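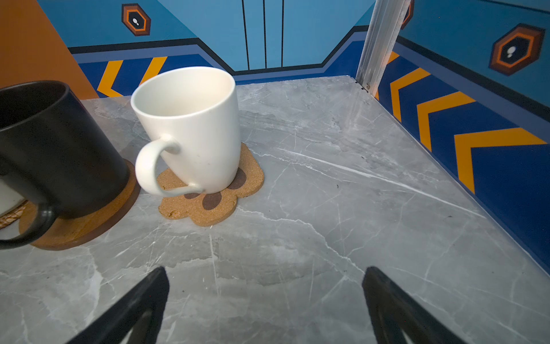

A white mug on a gray marble-patterned top.

The water in the cup

October 26, 2018

Most of a cup of coffee is water, and most people who complain about their coffee never think about the water. They change beans, buy a new grinder or blame the machine. In Branside, a lot of people spent the summer doing all of that before the town newsletter mentioned that the supply had been switched.

The change came in June. For as long as the town has had pipes, its water came from wells in the limestone north of the river. Two of those wells needed repairs, so the water department began buying from the reservoir system in the next county. It serves 3000 households in Branside, and for most of them the switch meant less scale in the kettle and more suds in the shower.

It also meant the coffee tasted different. At Edwards, the lunch counter across from the post office, regulars started sending cups back in the first week. The staff cleaned the brewer twice and opened a fresh case of the same ground coffee they had used for years. It still came out sharp and thin.

Hard water carries calcium and magnesium, and these help pull flavor out of ground coffee. It also carries bicarbonate, which softens the sour edge. Too much of it and the cup goes flat and chalky. Too little and the acids stand out. A dark roast that tasted fine with well water can taste burnt and sour with something softer, even when the recipe stays the same.

The old Branside water was very hard. The reservoir water tested at 114 milligrams of hardness per liter when we had a sample checked in September, which puts it in the moderate range. Plenty of towns would be pleased with that number. The trouble for coffee drinkers was the size of the drop.

Heletti, the roaster that supplies Edwards and seven other counters in the area, had built its house blend around hard water. It has since moved to a slightly longer roast for its Branside accounts and asked them to grind a little finer. Edwards made the change in August, and the cups stopped coming back. 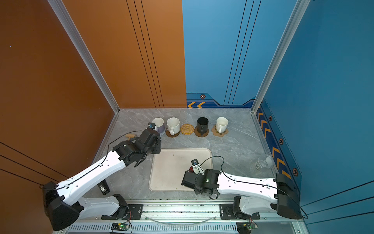
Leave the water alone and give people a month, was one reader's advice in a letter to this magazine. The letter went on to say that every town thinks its own water is the right one, and that the writer had lived in four states and got used to the coffee in all of them.

There is something to that. Taste adjusts quickly, and several people we spoke with in Branside no longer notice a difference. Others still fill jugs at a roadside spring outside town, as their parents did. The spring comes out of the same limestone as the old wells. It is not tested on any schedule, and the county posts a sign saying so.
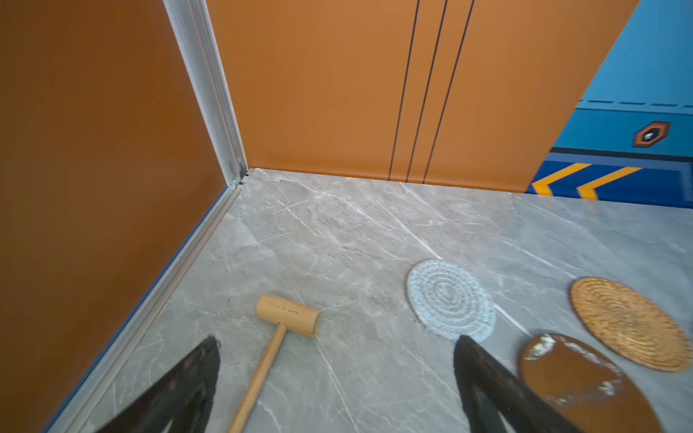

AT HOME

Before buying anything, brew one pot with tap water and one with plain bottled spring water, using the same coffee and the same amount. If you can't tell them apart, your water is fine.

If the tap cup is sour, grind finer or add a little more coffee. If it is dull, try a pitcher filter. The under-sink unit from Mullik costs $129 and does more than a pitcher, but the cartridges are extra and have to be changed on time.

Don't use distilled water by itself. It makes weak coffee, and some machines with water sensors won't run on it.

Softened water is a separate matter. A household softener swaps calcium for sodium, and coffee made with it can drip slowly and taste heavy. Many homes in Branside still have softeners set for the old wells. Check the dial and turn it down to match the new supply. The water department will give you the current hardness over the phone.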